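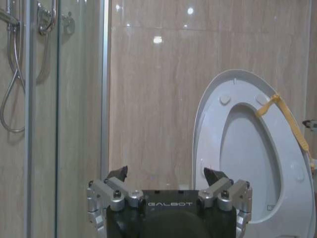

Small bathroom, toilet seat raised, glass shower enclosure to the left.

Darkunholm Works League match records, version 2
README

What's in the folder

Results, line-ups and scorers from the Darkunholm Works League, the football league that ran on the dockside pitches for the men who came over from Bruluvia to work in the yards, and for anyone else the town clubs wouldn't sign. There are 3,695 matches from 128 clubs. Some of those clubs lasted one winter. Jomar, the best known of them, lasted long enough to have fathers and sons in the same line-up, and you can find those matches in the data, which still makes me very happy.

The town league had a residence rule on paper and a good many unwritten rules besides. Players from the yards were turned away year after year, so they drew up their own fixtures, painted their own lines and kept their own books. Those books are what we have worked from.

Files

matches.csv — one row per match, including abandoned ones
players.csv — one row per player we could pin down, 564 of them
lineups.csv — links players to matches, with position where the book gives it
clubs.csv — club names, earlier names, home pitch, yard or street
sources.csv — which book and page each row came from
notes.txt — odd things written in the margins, typed out as found

All files are UTF-8, comma separated, with a header row. Dates are year-month-day. If the book gives only a month, the day is left blank, so please check for that before you sort.

Where it comes from

Most of the material is from the Sperling scorebooks, kept by the league secretary and after that by his daughter. The rest is from match reports in the yard newsletter, which printed scorers more often than the scorebooks did but was careless with spellings. Where the two disagree we have kept both values, in score_book and score_news. We haven't picked a winner. If you need a single column, use score_book and say so in your write-up.

Henrike Lindemann typed up the early seasons and worked out the shorthand (a small hook after a name means he played the second half only, and a hook with a dot means he was sent off). Sohail Marwat did the later seasons, built the player table and matched the spellings. I put the files together and any mistakes in the joins are mine.

About the names

Names were the hardest part and the most interesting one! Clerks in the yards wrote Bruluvian names however they heard them, so one full-back turns up under several spellings in a single season. The column name_as_written is exactly what the page says. The column name_settled is our reading, and match_confidence is high, fair or low. Please don't treat a low as a fact. Quite a few players were written down by nickname alone, and those have no row in players.csv even when they scored every other week.

Some nicknames are insulting, and some were plainly given by foremen. They are in name_as_written and in notes.txt. We talked about it for a long while and decided to leave the record as it stands, but name_settled never uses them where a proper name is known. If you are putting players on a poster or a web page, use name_settled.

Known gaps

The books for the first seasons of the second division are missing. Cup ties have scores but hardly ever line-ups. Own goals were credited to the other side's captain, a habit we didn't spot until after version 1 had gone out, so any scoring table made from version 1 should be run again. Attendance is blank nearly everywhere. Friendlies against town clubs are included where we found them, marked friendly in match_type — do have a look at these, there are some lovely results in there.

Changes in version 2

Own goals flagged in a new column, own_goal
Newsletter scores added
Two Jomar sides (first team and reserves) split into separate club codes
Margin notes typed up for the first time
Pitch names made consistent

Using it

Free to use for research, teaching, family history and local displays. Please name the collection and the version. If you recognise a relative, or can read a name we couldn't, we would love to hear from you, and corrections go into the next release with your name beside them if you want it there. The next one is planned for June.

Still to do: a map of the pitches, and the referees. Sohail has started on the referees.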